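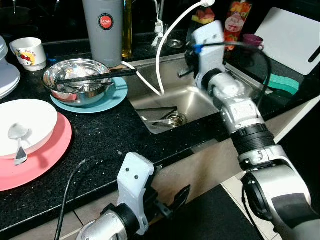
Stacking things by the sink before washing up – is there a proper order?

Posted by Kalkidan Abdella

Hello all! We moved into our flat in Zedwood in May and I finally have a kitchen I love, with a black speckled granite worktop and a steel sink set right in the middle of it. I have worktop on both sides for the first time in my life and I am thrilled with it. The trouble is that I use every inch. Plates go down on the left with bowls on top of them, spoons in or across the bowls, chopsticks wherever they land, and my Hello Kitty cup lives back there too because I can't bear to put it in a cupboard.

There's no dishwasher and I don't want one. I like washing up! But I never know where to begin, the oil bottle ends up far too close to the tap, and I always find a spoon lying in the bottom of the sink when I thought I had finished. My grandmother had a strict order for everything and I wish I had paid attention.

So, three things I'd love help with. Is there a right order for doing it all by hand? Should the bowls come off the plates before I start? And how do you keep black granite from looking smeary afterwards? Mine looks wonderful for an hour and then I see every drip.

Thank you in advance, this site has already saved my curtains.

Beverley Hollis

Oh, what a lovely thing to be asked! I have washed up by hand all my life and would happily talk about it all day.

Yes, there is an order, and it's the old one: cups and glasses first, then cutlery, then bowls and plates, then anything you cooked in. The cleanest things go through the cleanest water and the greasy things come last. Change the water when it stops looking like something you'd want to put your hands in. I usually change it once, after the cutlery, or twice if there's been a curry.

Before you run any water at all, fish everything out of the sink. That's your stray spoon sorted. Put the spoons and chopsticks together in the steel bowl with a bit of warm water and a drop of washing-up liquid, and let them sit while you do the cups. If your chopsticks are wood or lacquer, leave them out of the bath and just give them a quick wash and dry, as they don't care for soaking.

Take the bowls off the plates, yes. A bowl with sauce on the bottom leaves a ring on the plate beneath and then you've got two jobs. I scrape first, then stack plates with plates and bowls with bowls, biggest at the bottom. It takes no time and you can suddenly see your worktop again, which is half the pleasure!

With printed cups I go gently – soft sponge, no scouring pads, and never the green side. I lost a beautiful rabbit mug that way and I still think about it.

As for the oil, move it to the other end of the worktop, well away from the splashes. A wet oil bottle is a slippery oil bottle. I stand mine on a saucer so it doesn't leave a ring.

Have fun with it. A new kitchen is a treat.

Radek Michalík

Beverley has the order right. On the granite: I have the same sort of stone, black with speckles, and most of my smears were too much washing-up liquid. I was wiping down with the sponge I had just used on the plates. Now I use a clean cloth wrung out in warm water, then go straight over it with a dry one. The dry one matters most. If drips have already dried on, do the damp cloth twice before you dry.

No vinegar and no lemon on it please. Plenty of people will tell you to use them and they can dull some stone, or spoil whatever it was sealed with. Same goes for cream cleaners.

To see whether it wants sealing, leave a few drops of water on a clean bit and come back after ten minutes. If the stone has gone darker underneath, it's drinking the water and a sealer will help. If the drops are still sitting up, leave it alone. Black stone makes this harder to see, so get down low and look at it with the light behind.

Also wipe the ledge behind the tap. Everybody forgets it and that's where the chalky line comes from.

Weidong Meng

I just wash each thing as I finish with it. Then there is no pile.

Kalkidan Abdella

Thank you, all three of you! Did it Beverley's way last night, cups first and cutlery in the steel bowl, and it felt so much calmer. The oil has moved to the far end. Radek, I did the drops test and mine are still sitting up nicely, so I've bought two new cloths and will leave the sealer for now. Weidong, I admire you enormously and I know I will never manage it.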